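5. Belt speed and tray position

After the first trials in November our group changed the topic a little. In the beginning we wanted to study the whole packing line, but the time was too short, so we decided to look only at the conveyor on the white table and at the place where the finished goods are collected. Our supervisor, Jolanta Wieczorek, agreed with this change.

The test parts were small plastic caps, which we got from Allcombe without cost. Each cap must travel along the belt and then be put in a tray. We tested the belt at 2 speeds and sent 625 caps in total. The plan was 1,000, but the practical room was booked by another class and we had to stop earlier.

The first result is about the belt surface. A dark green belt was a good choice of colour for us, as the pale caps are easy to see on it. The scuffs did not disturb the caps at the slow speed. At the fast speed a cap sometimes turned on its side, and we counted this as an error. With 85 errors in total, nearly all at the fast speed, we recommend the slow one.

The second result is about the tray. We compared three positions: at the end of the belt, in front of it, and behind it. At the end, the caps jumped over the wall of the tray. In front, the tray took the space where a person wants to rest the arms. Behind the belt it was out of the way and the inside could still be checked from above. We think the flared walls also help, but we did not measure this.

Cleaning should be done before every series. We used a damp cloth on the belt and a dry one on the aluminum rails, and we waited until everything was dry. The yellow tape at the right end should stay where it is, so that the next group can start from the same point.
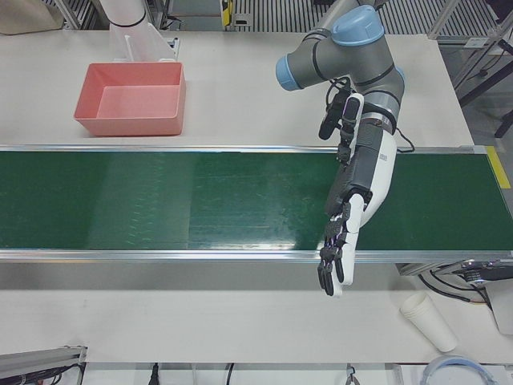 For the next series we would like to try heavier parts, for example the metal rings from Raltitz, and to repeat the fast speed with a new belt. The tables with all the counts are in Appendix B.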